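Working with a Gripper Arm at the Table: Household and Workshop Tips

Good habits for small robot arms used around knits, wood tops and everyday things
Updated 05/03/2026

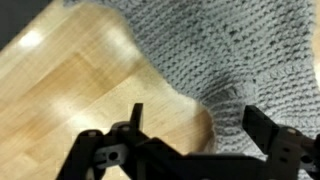
Gripper open over gray knit fabric and a glossy wood surface.

Small arms are turning up in spare rooms, sewing corners and garage workshops, and most of the trouble people have with them is ordinary trouble: snagged yarn, scratched varnish, a cable in the wrong place. These are the house rules we use at the Odance workroom in Jondton. They apply to light tabletop arms with a two-finger gripper. Larger machines come with their own rules, and those rules win over anything on this page.

Before you switch on

Clear the reach of the arm first. Stretch it out by hand with the power off, swing it through its full travel and move anything it touches. Then move the cups and phones as well. A mug that is just out of reach will be pushed into reach by the first blanket that slides.

Find the stop button and put it on the side of the hand you use most. Press it once at the start of every session and check that the arm goes still. If it does not, the session is over until it has been fixed.

Tie back long hair. Take off scarves, lanyards and bracelets. Sleeves should be rolled above the wrist or held in a cuff.

Check the clamp. Ours is tightened at the start of the day and again at lunch, and it has usually given a little by then. Put a piece of scrap leather or cork under the jaw of the clamp if the table matters to you.

Knits and other loose fabric

Chunky knits are the hardest thing most home arms will be asked to handle. The stitches catch on screw heads, on the corners of plates and in any slot wide enough to take a strand.

Before the first run, wipe an old nylon stocking over the fingers and linkages. Wherever it catches, the yarn will catch too. File plastic burrs smooth and cover sharp corners with a turn of fabric tape. Keep the tape clear of the pivots.

Set the grip force at the lowest setting that holds, then test on a swatch. Our swatches are leftover squares about 8 inches across, and a new one goes in the drawer whenever somebody finishes a blanket.

Approach from above and close on a fold. A fold gives the fingers something to take hold of. On a flat single layer they tend to skate, and people then turn up the force, and that is how stitches get pulled.

If a loop does catch:

Press stop.
Cut the power at the wall.
Open the fingers by hand if the arm allows it.
Ease the loop off with a blunt needle, working back the way it went in.
Never drive the arm backward to free it.

A pulled stitch can usually be worked back into the row with the same needle. Do it that day, before the yarn sets.

Look into the joints at the end of each fabric session. Lint packs in behind the plates where it is hard to see. A soft paintbrush gets most of it out. Canned air mostly pushes it further in.

Wood surfaces

Shiny finishes cause two problems. They mark easily, and they throw light back at the camera if your arm uses one. Turning the lamp to the side or hanging a sheet of tracing paper in front of it will take down most of the glare. A plain matte cloth over the wood also works, but tape the corners or it will creep.

Set a floor height in the software so the fingers stop short of the surface. We leave the thickness of a cereal box. Check it again every time the clamp is moved.

Rounded edges need more care than straight ones. If you teach the arm where a board ends, give it several points along the curve. Two points will make a straight line, and the fingers will come down in the wrong spot somewhere along it.

Let polish and oil cure fully before the arm goes near them. Any residue that gets on the fingers will end up on the fabric.

Speed

Begin every new task at the slowest speed and leave it there for the first full batch. Watch the whole batch. We keep the slow setting for anything made of yarn, even jobs we have run for months – the time saved by going faster has never been worth a repair.

Keep hands out of the gap between the fingers whenever the power is on, including when the arm is paused. A paused arm may still be holding force. To straighten the fabric, stop the arm, wait until it has settled, and then reach in.

Children and pets stay on the other side of a closed door. Cats are very interested in slow movement near wool.

Writing things down

Keep a notebook next to the arm. One line a day is plenty: what it worked on, the grip setting, anything that stuck or squeaked. The Futden repair bench, where we send ours, asks to see the notebook first and the arm second.

Our current book goes back to July and has 132 entries. Most say "fine". The useful ones are the entries where a setting was changed, so put a star beside those.

Screws and cables

Check the screws on the gripper plates every week with the right size of driver. Snug is enough. Overtightening a pivot screw makes the finger stiff, and a stiff finger is easy to mistake for a failing motor.

Run cables up the back of the arm with a little slack at each joint, and hold them with hook-and-loop straps. Zip ties leave a sharp end that will find your knitting.

Putting it away

Park the arm folded, with the fingers closed and nothing in them. Switch off at the wall. Cover it with a cotton pillowcase, and store yarn and blankets somewhere else.

See also: Lamp placement for glossy tables | Blunt needles and where to keep them | Clamps that do not mark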